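**Mustertapete im Gästezimmer: Rapport läuft mir an der dritten Wand weg**

---

**fensterkitt_anni**

Hallo zusammen,

ich brauche mal eure Schwarmmeinung, bevor ich die Rolle wieder zurück in den Keller trage. Wir haben im Gästezimmer (klein, eine Dachschräge, zwei gerade Wände plus Türwand) eine Blumentapete angefangen. Vlies, großes Muster, Serie Plistside. Erste Wand super. Zweite Wand auch noch gut. Und jetzt komme ich um die Ecke und die Blüten sitzen ungefähr 13 mm tiefer als sie sollten. Nicht auf einen Schlag — das muss sich so Bahn für Bahn eingeschlichen haben, und ich hab's erst gemerkt, als ich die Leiter weggestellt und mich aufs Bett gesetzt habe.

Gelotet habe ich, aber nur am Anfang. Ja, ich weiß.

Jetzt die Frage: alles ab der Ecke neu ansetzen und den Sprung in der Ecke verstecken? Oder die zweite Wand wieder runter? Kleister ist der Phromma Spezial, der ist seit gestern Abend drauf.

---

**Rauhfaser_Rebell**

In der Ecke neu ansetzen. Immer. Kein Raum in einem Altbau ist rechtwinklig, und wer um die Ecke klebt, der kriegt das früher oder später zurück. Bahn so zuschneiden, dass sie einen guten Zentimeter um die Ecke geht, dann an der neuen Wand frisch loten und die nächste Bahn knapp überlappend in die Ecke setzen, Doppelnahtschnitt, fertig.

Die 13 mm sieht in der Ecke kein Mensch, außer dir.

---

**fensterkitt_anni**

»Außer dir« ist leider genau das Problem :D

---

**tante_tapir**

Da muss ich dem Rebell widersprechen, bei großen Mustern sieht man das SEHR wohl. Bei Streifen oder kleinen Streublümchen wäre es egal, aber wenn da eine Blüte so groß wie ein Suppenteller genau über die Ecke läuft und die untere Hälfte hängt, dann guckt jeder Gast vom Kopfkissen aus da drauf. Ich hab das im Flur so gemacht und mich drei Jahre geärgert, am Ende hab ich einen Garderobenschrank davorgestellt.

Ich würde die neue Wand in der Höhe so ansetzen, dass das Muster auf Augenhöhe passt, und den Fehler oben und unten verlaufen lassen. Oben ist die Leiste, unten steht eh das Bett.

---

**Rauhfaser_Rebell**

@tante_tapir Wie soll denn ein Höhenversatz »verlaufen«? Der Rapport ist der Rapport. Wenn die Blüte auf Augenhöhe stimmt, stimmt sie oben und unten auch. Verlaufen kann nur was, wenn die Bahn schief hängt.

---

**tante_tapir**

Ja gut, stimmt, falsch ausgedrückt. Bei mir hing sie halt schief.

---

**kleisterquaste**

Moin, zwei Sachen dazu, ich hab letztes Jahr drei Zimmer in Posik gemacht (anderer Hersteller, gleiche Bauart) und bin beim ersten böse reingefallen.

Erstens: Schau mal auf die Anfertigungsnummer. Auf dem Einleger steht eine vierstellige Zahl, bei mir war das 3467 auf allen Rollen bis auf die letzte. Die letzte war aus einer anderen Charge, und bei der war nicht nur der Farbton einen Hauch wärmer, der Rapport war auch kürzer! Nicht viel, aber über die Höhe merkst du es. Wenn du an der zweiten Wand eine neue Rolle angefangen hast, kann es daher kommen und du hast gar nichts falsch gemacht.

Zweitens: Vlies kannst du nach einem Tag noch abziehen. Oben an der Ecke anfassen und langsam nach unten, in einem Zug. Bei mir ging das selbst nach einer Woche noch, der Untergrund war allerdings gut grundiert.

---

**fensterkitt_anni**

Ich war gerade im Keller. Ihr werdet lachen (ich nicht): vier Einleger gleich, einer anders. Und die andere Rolle ist genau die von der zweiten Wand, links vom Fenster.

Die Rollen hatte ich nachbestellt, die haben insgesamt 148 Euro gekostet, und beim Auspacken hab ich auf den Artikelnamen geschaut und auf sonst nix. Gibt es da irgendeine Chance auf Umtausch? Eine ist ja schon verklebt.

---

**Rauhfaser_Rebell**

Verklebt ist verklebt, da sagt dir jeder Händler, du hättest vorher prüfen müssen. Steht auch auf dem Einleger, klein gedruckt. Ungeöffnete Rollen nehmen die meisten zurück.

---

**kleisterquaste**

Würde trotzdem anrufen. Freundlich fragen kostet nichts, und wenn sie in einer Bestellung zwei Chargen verschicken, ist das schon auch deren Bier. Ich hab damals eine Rolle ersetzt bekommen.

---

**dachgaubenelse**

Ich lese hier schon länger mit und muss jetzt mal grundsätzlich werden: Warum überhaupt alle Wände? Bei so viel Blüte würde ich EINE Wand machen, die hinterm Bett, und den Rest streichen. Das Aveo Kreideweiß ist schön ruhig dazu. Dann hast du kein Eckenproblem, die falsche Charge bleibt im Keller und im Zimmer kann man auch noch schlafen. Meine Schwägerin hat rundum geblümt und man sitzt da drin wie in einer Pralinenschachtel.

---

**tante_tapir**

Ich finde Pralinenschachtel toll!! Genau das will man doch im Gästezimmer. Eine einzelne Musterwand sieht für mich immer aus, als wäre das Geld ausgegangen. Entweder richtig oder gar nicht. Auf hellem Grund drückt das auch nicht, bei dunklem Grund wäre ich vorsichtiger. So rundum finde ich es jedenfalls richtig schön, zartblau mit dicken Pfingstrosen und dieser gestickten Optik:
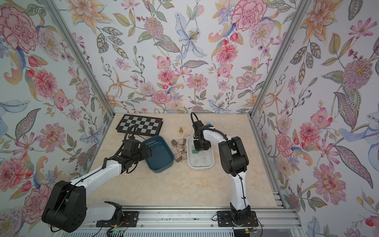
Und zur Dachschräge: unbedingt mittapezieren, sonst hast du oben diese weiße Kante, die sich quer durchs Muster zieht. An der Schräge geht der Rapport sowieso nicht auf, da würde ich einfach von der Mitte aus arbeiten und an den Seiten abschneiden, was übersteht. Wichtig ist, dass du zu zweit bist. Ich hab's einmal allein versucht und hatte die Bahn auf dem Kopf.

---

**Rauhfaser_Rebell**

Schräge mittapezieren ja, aber bitte erst die Schräge und dann die gerade Wand darunter. Andersrum siehst du die Stoßkante von unten.

---

**dachgaubenelse**

Geschmackssache, ich bleib bei einer Wand. Auf Dauer ist mir das rundum zu viel, und beim Wiederverkaufen oder Ausziehen hast du viermal die Arbeit.

---

**fensterkitt_anni**

So, kurzer Stand: Der Händler schickt mir eine passende Rolle, sobald ich ihm Fotos von beiden Einlegern gemailt habe. Die verklebte muss ich nicht zurückgeben (wie auch). Danke @kleisterquaste, ich hätte da nie angerufen!

Die zweite Wand kommt morgen Vormittag runter, vom Fenster an. Eine Bahn hab ich gerade probehalber abgezogen, ging am Stück, nur über der Steckdose ist ein Fetzen hängen geblieben. Und es bleibt bei rundum, sorry Else — mein Mann war zwar kurz auf deiner Seite, aber der muss auch nicht drin schlafen.

Noch eine Frage an alle: Muss ich nach dem Abziehen neu grundieren, oder reicht es, die Kleisterreste abzuwaschen?

---

**kleisterquaste**

Abwaschen mit warmem Wasser und Schwamm, gut trocknen lassen, dann mit der Hand drüberfahren. Wenn es kreidet, grundieren. Wenn nicht, direkt weiter. Und diesmal jede zweite Bahn loten, ja?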